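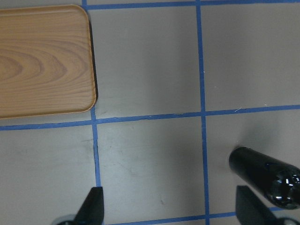
6 min read

I now own a tray and a bottle carrier. I'm told this is how it starts. A thread about putting drinks somewhere.

The tray is the Tistel. It has rounded corners, a raised rim and a very confident wood grain, all long ovals, like a map of a hill nobody has climbed. The grain is printed. I knew that when I bought it and I'd like that on record before the furniture people arrive.

For years I carried drinks the traditional way, two glasses in one hand, a bottle under the arm and the opener between my teeth. I considered this a skill. Others in the house considered it a matter of time.

So: the homeware shop in Likcombe, upstairs, past the lampshades. They had trays leaning against the wall in the way records used to, and I flicked through them with the same look of knowing what I was after.

What you want in a tray, it seems to me, is a rim. Everything else is taste. I had a flat one once, very elegant, and a gin glass left it at the top of the stairs and was next heard from in the hall.

No handles on the one I chose, so you pick it up by the edges and commit.

The bottle carrier was not on the list. It was by the till, and it was copper coloured, and I am a simple person. Thin wire, lots of rings, a handle that stands up over everything. It's an Åberg and it cost £28, for what is mostly air.

I had spent the previous evening reading around 3000 words of other people's opinions on bottle racks and had firmly decided against bottle racks.

In my defence, it has a handle, so it's a carrier. Completely different category. Different aisle, even.

Got it home on the Hillville bus, on my knee, facing forward. A small child stared at it for the whole journey and I've never felt so judged about wine.

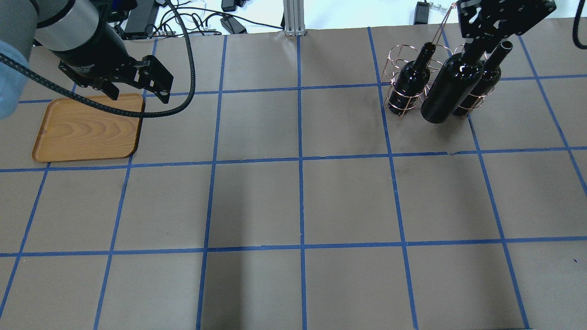 Do bottles of wine have to be kept lying down?

Only the ones with proper corks that you mean to keep for a good while. Anything with a screw cap, or anything you'll be drinking by the end of the month, is fine standing up, away from the oven and out of the sun.

By that test, everything I own can stand up until the end of time.

Dark bottles look terribly good in copper wire, I'll give it that. I put the reds in first. The sherry went in later and lowered the tone, and a bottle of elderflower something has been told to wait in the cupboard.

The bottles don't all stand to attention, mind. A wire ring is a suggestion. If the bottle is narrower than the ring it will lean, and if you like things straight you will find yourself nudging it every time you walk past, like somebody with a crooked picture in a dentist's waiting room.

Fat-shouldered bottles are the other thing to try before you buy. Take your favourite awkward bottle to the shop with you. Yes, you'll look as if you're shoplifting in reverse.

Then the question of where it all goes. My first idea was bottles on the tray, carrier and all. A complete set! It looked like a hotel that was about to charge me for something.

It also defeated the point, as the tray could no longer be lifted by anyone with an ordinary back.

Second idea was to keep them apart - tray at one end, bottles well over to the other, and a nice stretch of nothing between for pouring, slicing a lemon, putting down your keys.

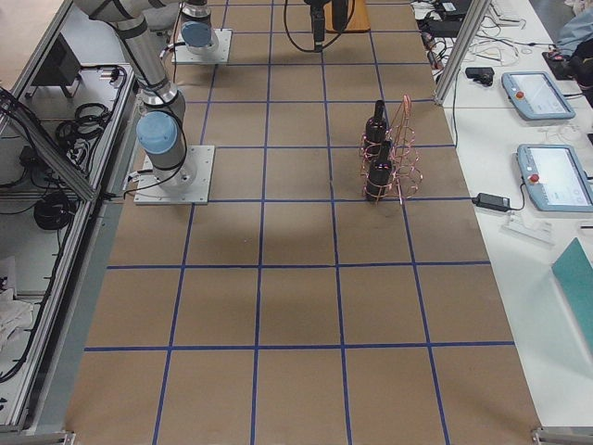 Which works far better than I wanted it to, after all the effort I'd put into the first idea.

I'd say leave at least 300 mm clear. Less than that and your elbow gets involved, and elbows have no respect for glassware.

The tall handle needs headroom as well. I'd had my eye on the spot under the wall cupboard and the carrier would have gone in there beautifully, provided I never wanted to take it out again.

A word on cleaning, as I've already had to. Tray: damp cloth, dry cloth, done. Don't leave it in the sink to think about what it's done. The corner where the rim meets the base collects crumbs, so tip it up and give it a tap over the bin.

Carrier: dust. Every ring is a separate little shelf for dust. I use an old make-up brush and a podcast.

I wouldn't go at copper-coloured wire with metal polish until you know what it's made of. I don't know what mine is made of. The label just said "copper", then "finish" in much smaller letters.

Current arrangement, a week in: the tray lives flat, and empty unless there are people here. This last part is a rule, and I made it after finding post, a battery and half a packet of seeds on there by the second morning.

An empty tray is apparently an invitation to the whole household. The post has been moved. The seeds are under review.
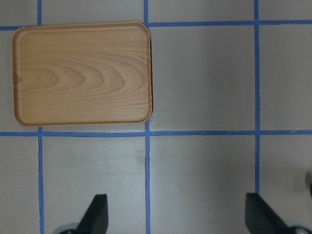

One reply so far wants to know why I didn't just stand the tray upright behind the toaster like a normal person, and adds that a printed grain goes cloudy if you put hot mugs on it, so get some coasters.

The toaster is a fair point. I tried it this morning and it slid down flat with a bang halfway through the toast.

Coasters, though. On a tray. For the mugs, which would then be on a thing, on a thing, on the table.

The Likcombe shop does a set in cork. I'm going back in June for a lampshade anyway.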